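Re: [handheld-demos] how many takes before you change the setup?

Hi Karlijn, hi everyone,

Karlijn Wouters wrote:
> We're at 400 demonstrations of the shoe task and the policy still
> hesitates at the cabinet. Do you keep the shoes in one place,
> or move them after every take? And do both hands have to be
> doing something the whole time?

What a nice question to come back to after lunch! Milan and I went through the same thing in November, and I remember how discouraging it felt, so please don't lose heart. We had 522 takes by then and nearly all of them had the pair dead center on the bottom shelf.
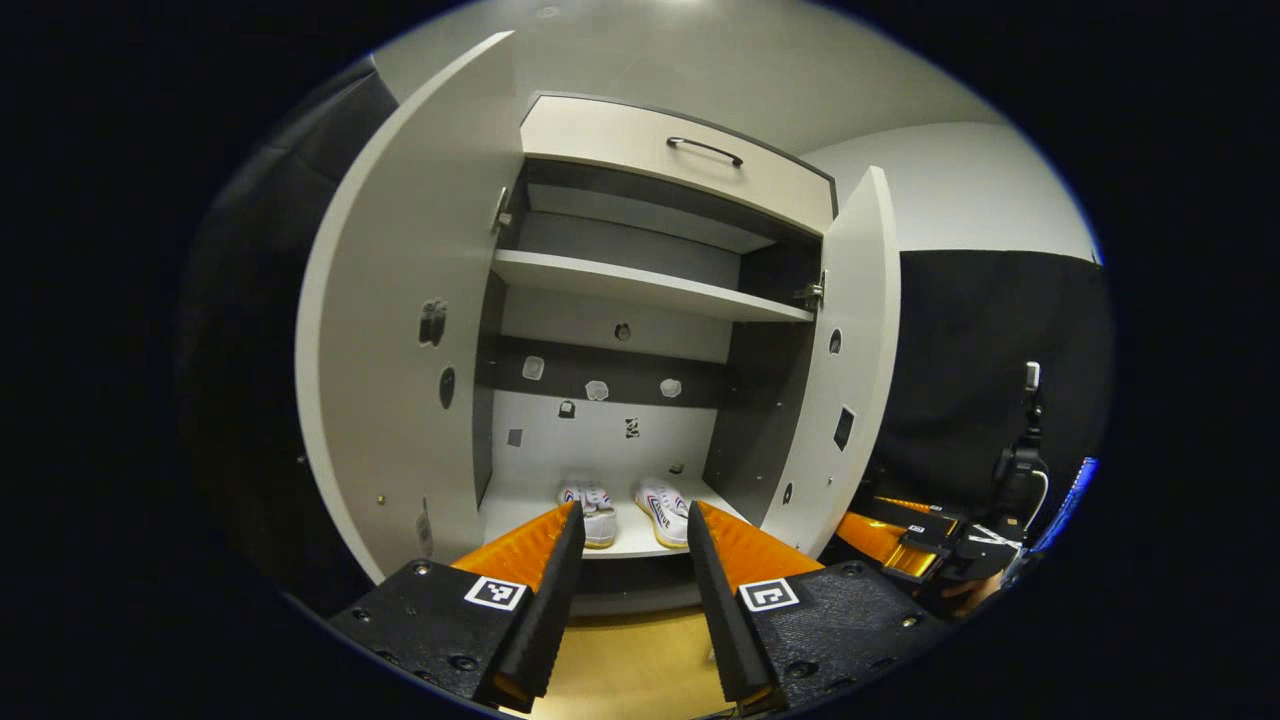
What helped us was slowing down before the grasp. I used to swoop in like I do with my own hands at home, and the fingertips would close while I was still moving. Now I stop for a breath with the gap lined up on one shoe, and only then squeeze. We also began shifting the pair a little after every take – left, right, one shoe turned a bit – and at 600 the hesitation was mostly gone.

As for the second hand, let it rest if it has no job. Just hold it still, well clear of the doors. Sławomir may disagree with me, he usually keeps his busy!

Do write back and tell us how it goes.

Warm wishes,
Lieven Leemans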